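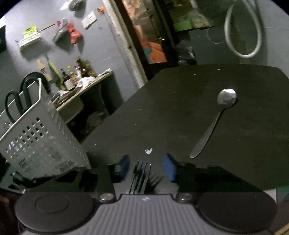 3 min read
Apr 11, 2021

The Sunday Letter: What I Eat When It's Just Me

Hello again, and a big welcome to everyone who found their way over from the Zimwood swap page! I had planned to write to you about seedlings this week, but mine are a sorry little tray of string right now, so we're going to talk about cooking for one.

I've been doing it for two years. Before that I cooked for a full house, and I still can't look at an onion without thinking I need three of them. The first month I moved into the place in Fledley I made a pot of chili that lasted me 19 days (most of it frozen, don't write in) and by the end I would have traded the whole container for a slice of toast. So I had to learn, kind of slowly, and with a lot of sad leftover rice.

The thing that helped most was buying less at a time. I know, it sounds like I'm about to sell you a planner. But I used to do one big shop on a Saturday and feel very grown up about it, and then on Thursday I'd be peeling slimy leaves off the bottom of the crisper drawer. Now I walk to the corner store twice a week and get what I want for the next few days. I spend less. I also run into people, and after the winter we've all had I'll take any chat I can get, even about the price of eggs.

Eggs, by the way, are most of my diet. My favorite supper lately is a potato hash with whatever greens are around and a fried egg on top, and here's how it goes. One good-sized potato, cut small, smaller than you think. Get it going in a skillet with more oil than feels polite and leave it alone! I used to poke at mine the whole time and it never got crisp. When the edges are brown, throw in half an onion and some salt, then a fistful of spinach or kale or the tops of your beets. Push it all to one side, crack the egg into the space, put a lid on for a couple of minutes. Hot sauce. Eat it out of the pan if you like, I won't tell.

The other half of the onion goes in a jar with vinegar, a spoonful of sugar and a pinch of salt, and by the next day you have pickled onion for your sandwiches. I go through a jar a week.

I do set the table, though. I didn't at first. I ate standing at the counter with my phone propped on the toaster, and I'd finish and not really remember having eaten. Then last October I decided to sit down properly every night with a real plate and the radio on, and I've mostly kept it up. Some nights it's cereal. It's cereal with a napkin.

A few of you asked about freezing in small amounts. I use a muffin tin for soup and tomato sauce: freeze it solid, pop the pucks out, bag them up. Two pucks is lunch. The lentil soup from the February letter works really well this way, but the potato one goes grainy, so skip that.

Next week I'm taking the bus out to Tiseck to see about a secondhand chest freezer (a small one, I promise) and I'll report back. If you've got a good supper for one, hit reply and send it to me. I got 21 answers to the pie crust question and read every one of them at breakfast, and I've already tried 4. The one with vodka in it was my favorite, and I'd like it noted that I made a whole pie and ate it by myself over most of a week, with no regrets at all.

Talk soon, and water your seedlings!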